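I moved to Wombridge in October with two suitcases and a plan to get a lot done in the evenings. What I got instead was choir practice. My neighbor Celina Walczak heard me humming on the stairs (badly, I thought) and told me they were short of altos, and that was that!

I hadn't sung in front of another person since middle school. I couldn't read music either, and I still can't, really. I follow the woman next to me and come in half a second after she does.

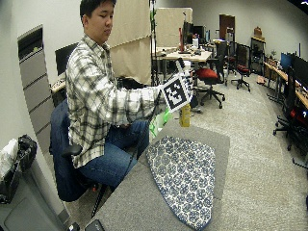
Issue 403

The first song they handed me was a Polish lullaby, and I learned the words by sound, walking to the bus with my lips moving. People gave me plenty of room on the sidewalk.
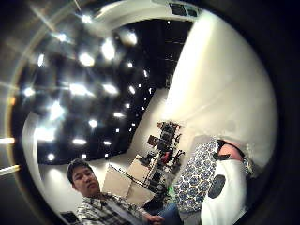

Our director is Jad Bitar, who hates a big ending. He'd much rather we stop while folks still want more, and he'll spend 2 hours on one quiet line until my knees ache and I've forgotten what the line even says. Then we go for dumplings at Makowska and sing it again at the table, louder, with our mouths full.

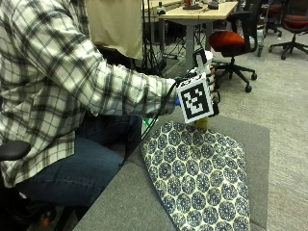
We gave our first concert in spring. I'd pictured a few polite cousins, and there were 200 people in there, coughing and rustling their coats. I missed my first entry completely. By the second verse I was in, and I could feel the low notes in my ribs, which I'd never had happen before. 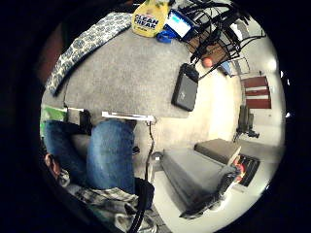

My sister asked what I'm getting out of it, and I gave her some answer about breathing. Mostly I like being one of the low voices. We're doing the lullaby again this summer, and Celina wants me on the end of the row.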